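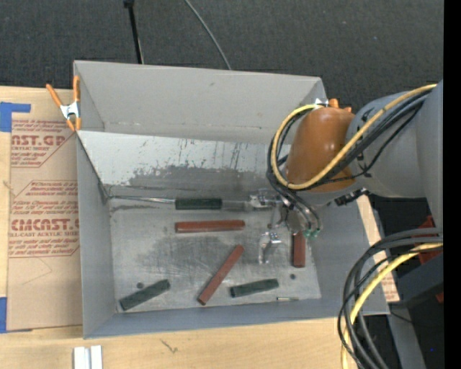 What size parts does the Troncoso open bin take?

Anything up to 385 mm long lies flat on the floor of the bin. Longer pieces have to stand against the back wall and should go in the next size up.

Troncoso Open Bin, gray

Open-top rectangular bin for bench use. The back wall is tall and the front wall is low, so the contents can be reached from the front or the side. The floor is flat metal with two small round holes. A sloping metal panel below the back wall guides small items down to the floor.

Inside length: 385 mm
Inside depth: 250 mm
Article no.: 344
Color: gray

Use and care

Place on a level tabletop. Wipe the floor and panel with a damp cloth and mild detergent. Scratches, chips and dark worn patches on the panel are normal surface wear and do not affect use - replace the panel only if the edge has lifted. Do not use scouring powder. Keep both holes clear.

Spare panels are sold separately under the Celard name and fit all Troncoso bins made since the June change of drawing. For older bins, send the inside length with the order.

Ordering

Sold singly or by the pallet. Orders of over 1000 pieces are quoted by Plutarard and ship direct from Trovedden. Questions on fit or spare panels go to Lilian Lukumay, parts desk. No dispatch on Sunday.

Last updated: June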